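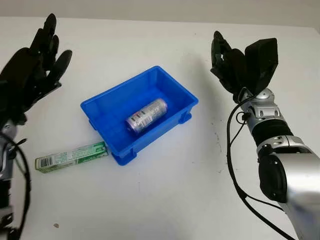 Wundetti: a small set of two-handed bin tasks, with the failures left in

Wundetti is a collection of teleoperated episodes recorded on a two-armed robot with multi-fingered hands, a head camera and a great deal of patience on the part of the operators. It goes with our write-up on hesitation labels, which you don't have to read to use the data, although Said Fahmy would like it if you did.

Status

Version 4, released 7 March 2018. Versions 1 through 3 existed and we would prefer not to discuss them. If you have a copy of version 2, the left and right hand streams are swapped in every episode. Please delete it.

What's in it

500 episodes. Each one starts with both hands up and clear of the table, and ends when the operator presses the pedal, whether or not anything useful has been done by then. The tasks are of two sorts:

put: something on the table goes into the blue bin
clear: something in the blue bin comes out and goes on the table

Every episode folder has the head camera video, joint positions for both arms and hands, the pedal signal, a one-line instruction and a labels file. Video and joints are both stored at 30 samples per second. They were not both recorded at that rate, so the joints have been resampled; the script that does it is tools/resample.py, and the comments in it were written late at night.

The method, briefly

Most data of this kind gets one label per episode, success or failure. We wanted to know if a policy learns more from a failed episode when it is told where the operator started to doubt. So Ada Cirillo and Rahel Fankhauser went through the whole set and marked every stretch where the hands slowed down, hovered or backed off without touching anything. We call these stretches hesitations. The operators call them thinking.

During training, frames inside a hesitation get a lower weight. The weight is one number, set in config/weights.txt, and we tried 10 values of it. The value in the file is the one that worked best on our robot. It may do nothing for yours.

What we found

Down-weighting hesitations helped on the put tasks. The policy stopped copying the operators' habit of parking a hand over the bin and waiting for inspiration, and it finished more of its attempts.

On the clear tasks it made no difference we would defend in public. A can lying on its side in the bin is hard to get hold of, and the slow part of the episode is often the part where the real work gets done. Mark that as hesitation and you have taught the robot to hurry through the only bit that matters. Murray Caron predicted this in June and has been gracious about it since, by his standards.

Known problems

The hands throw soft shadows on the white table. One early policy appeared to be reaching for them.

The tabletop has scuff marks. They do not move between episodes, and a big enough network will happily use them as landmarks. We suggest random crops.

Thin boxes lying flat are underrepresented among the successes. Draw your own conclusions.

Hands often cover the object at the moment of contact. There is no second view. We asked.

Printed text on the packaging is mostly too small to read in the video, so please don't write to us about using the set for label reading.

The two annotators disagree most about the first second of an episode. Both versions are kept, as labels_a and labels_b. Averaging them is a bad idea -- we did it in version 3.

Getting started

Unpack the archive, run tools/check.py and wait. If it prints nothing, everything is fine. If it prints a list of missing files, download the archive again before opening an issue.

tools/replay.py plays one episode with the hesitations marked along the bottom. Start with a few clear episodes and see if you agree with Ada.

Contact

Hermine Zwahlen looks after the archive and the issue tracker. Reports that include the episode number get answered first.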